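Minutes of the workshop meeting – arm build

26 May 2019
By the minutes secretary
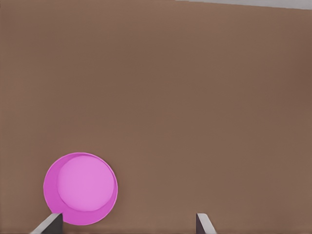
The meeting opened after the tools from the morning were put away. The minutes of the last meeting were accepted with one correction: the second-hand power supply came from Lundetti, and not from Ravimex as it was written.

1. Simulation

The simulated version of the arm now runs on the shared computer in the back corner. It has a plain brown table, one pink bowl and the gripper with its two fingers. It was agreed that this is enough for the present stage. A member asked if we should add more dishes and a better looking table. The meeting preferred to wait with this until the bowl task is working well, and then to add one object at a time.

There was a longer discussion about the view. At present the virtual camera looks down from the wrist, so the fingers come in from the bottom. Two members would like to have also a fixed view from the side, to judge better the height above the table. Others were worried that the computer will become too slow. Decision: try the side view at half resolution and report at the next meeting.

It was also noted that the colour of the table should be kept in a separate settings file. Last time it was changed by accident together with the lighting, and an evening was lost to find it.

2. Practice runs

The target stays at 500 runs with the bowl in different starting places. So far we have 1,059 saved files, but many of them are from before the joint limits were corrected and should not be used. The old files will be moved to a folder with a clear name. They will not be deleted for now.

Everyone who records runs is asked to write in the log book which version was used. Several pages have only initials and a time.

3. The real arm

The base plate is cut and drilled. The Monov servo for the wrist makes a grinding noise when it turns slowly, and it will be opened and greased before we order another one. The printed fingers are the third try and they fit, but the left one needs a little sanding at the screw hole.

Cables are still a problem. They catch on the elbow when the arm folds back. A spiral wrap was proposed, also a longer loop with a clip. The clip will be tried first – we have a box of them in the drawer under the drill press.

The emergency stop must be wired before the arm is powered on the bench. This was agreed by all present.

4. Money

The arm fund has more than 3,000 dollars. The offer from Gazi for a new controller board was read to the meeting. Some members found the price fair, others think the old board can do the work until September. No vote was taken. The offer will be pinned beside the door so that people who were absent can read it.

5. Other matters

The bench by the window is reserved for the arm until the next meeting. Please do not leave glue or paint there.

The vacuum cleaner has a new filter. The old one is to go to the rubbish and not back on the shelf.

A request to open the workshop on one more evening was moved to the next agenda.

Actions: side view at half resolution; sorting of old files; greasing of the wrist servo; clip for the elbow cables; wiring of the emergency stop.

The meeting was closed at ten past nine.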